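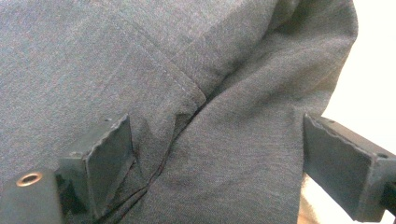 Rekongate opens applications for home flood and heat grants

Households in Gendach and Sulemana can apply from April for help with the cost of protecting their homes against surface flooding and summer heat, the climate charity Rekongate announced today.

Grants of up to £2000 will be offered to owner-occupiers and to tenants who have their landlord's written agreement. The money can be spent on flood doors, air brick covers, non-return valves, external shutters, loft ventilation and replacing paved front gardens with planted ground that drains.

The scheme will run for 3 years. In the first year Rekongate expects to fund work in around 110 homes, with streets that have flooded more than once given priority.

It follows a pilot in the lower part of Gendach, where 63 households took part. Most of them asked for flood measures first. Shading for south-facing bedrooms was the next most common request, and the charity has widened the list of eligible work as a result.

"People know which room gets too hot and which door the water comes under," said Nii Eshun, director of Rekongate. "What they often lack is the money to start, and someone independent to tell them which job should come first. The grant pays for the work and the home visit is free."

Every applicant will be offered a visit from a surveyor before any money is agreed. The surveyor will check walls, drains, windows and loft space and leave a written list of suggested work in order of priority. Applicants may choose their own contractor from a register held by Futer, the building advice service, which will also inspect finished jobs.

Efua Ankrah, who manages the scheme, said the application form had been shortened after complaints during the pilot.

"The old form asked for papers that a lot of tenants simply don't have," she said. "The new one is four pages, and we will fill it in over the phone with anyone who would prefer that."
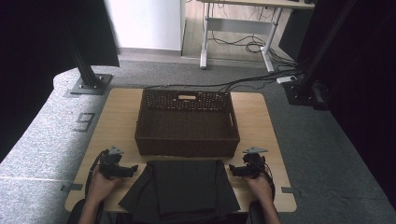
Folded black fabric and a wicker basket on a wooden tabletop. Photo: Rekongate

Homes with an existing insurance claim for flood damage can still apply, but the grant cannot be used for repairs already covered by the insurer. Work begun before a grant offer has been made in writing will not be funded.

Drop-in advice sessions will be held at Sulemana library from 10am to 2pm during the opening month. Forms are available there and from Rekongate's offices in Gendach. Large-print copies can be requested.

Notes to editors

Rekongate is a charity working on adaptation to climate change in homes and streets.

Nii Eshun and Efua Ankrah are available for interview. Requests should be made through the Rekongate press desk.

ENDS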